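You are here: Home / News / Press Releases

Stuvia steel work tables go on sale with a simple taped layout guide

FOR IMMEDIATE RELEASE
2023-02-18

Gredholm today announced the Stuvia, a steel-topped work table for packing rooms, repair benches, school workshops and small stock rooms. The table is sold in two lengths and ships flat, with the top already finished and the legs packed separately in the same carton. Orders are open now through the Gredholm website and through dealers that carry the company's Inetti shelving.

The Stuvia replaces the older Ccori bench, which Gredholm has sold with a painted top. Customers who used the Ccori every day told the company that the paint wore through at the front edge, where boxes are pulled toward the person packing them. The new top is stainless steel with a brushed finish. It will still pick up scuffs, and Gredholm does not claim otherwise, but there is no coating to chip and the surface can be wiped down with a damp cloth at the end of a shift.

"People kept sending us pictures of the same bare patch on the old bench," said Ihor Marchuk, product manager at Gredholm. "We tried a thicker paint first. It lasted longer and then it wore off in the same place. After that we went to steel."

Each table comes with a roll of floor and bench marking tape and a printed sheet on how to lay out a work area. The sheet was written after a trial in which 98 tables were placed with existing customers. Many of them were already marking their benches in some way, with pencil, labels or masking tape, so that trays and boxes went back to the same spot each time. Gredholm decided to put the tape in the carton and give a few suggestions on how to use it.

The suggestions are short. Wipe the top and let it dry before taping. Set the tray or box down where it is easiest to reach, then tape around it with a small gap on each side. A full rectangle is not always needed. A bracket, with one long side and a corner, is often enough to show where an item belongs, and it leaves an open side for sliding things on and off the table. Press the corners down firmly, as they lift first. When the layout changes, pull the old tape off completely before putting down the new one, so that two sets of lines are never in use together.

Yellow is the standard color. Other colors can be ordered, but Marchuk said the company settled on yellow for the carton because it is easy to see on steel, even when the top is catching light from overhead lamps.
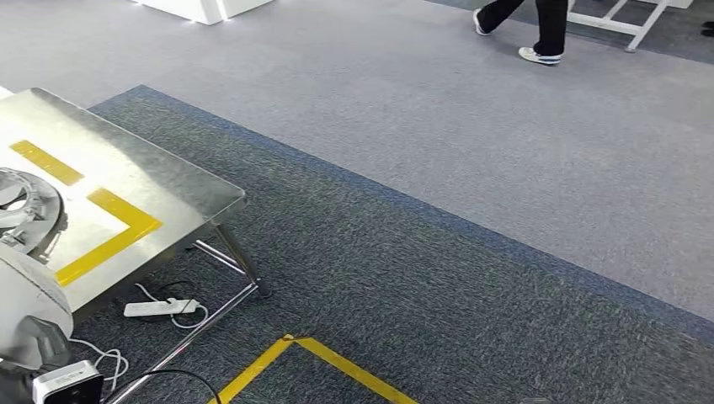

The printed sheet also covers cords. The table has no built-in outlets, and most rooms will need a power strip for scales, label printers or lamps. Gredholm suggests leaving enough slack that nothing pulls tight when the table is moved, keeping cords away from where people walk and stand, and checking that no leg is resting on a cord after the table has been leveled. A clip set that holds cords against the underside of the top will be offered in May as a separate item.

The legs are chromed steel tube and can be used on hard floors or carpet. On thick carpet, the company advises checking the level again after two weeks of use, when the feet have had time to settle. Replacement feet fit both lengths of table and also fit the Ccori, so customers with a mix of old and new benches can keep one set of spares.

The Stuvia is priced at $255 for the shorter table. The longer table is priced by quote, as freight makes up a large part of its cost. Gredholm has 2,046 tables in the first production run and expects to ship orders in the sequence they are received. Dealers may set their own delivery charges.

The Ccori bench will stay on sale until current stock is gone. Parts for it will still be supplied, including tops, and owners who would like a steel top on an existing Ccori frame can ask for a fitting sheet - the hole pattern is the same on the shorter size only.

About Gredholm

Gredholm makes tables, benches and shelving for workrooms. Its products include the Inetti shelving line, the Ccori bench and the Stuvia work table.

Press contact: Ihor Marchuk, Product Manager, Gredholm

Samples of the marking tape and copies of the layout sheet are available to trade press on request.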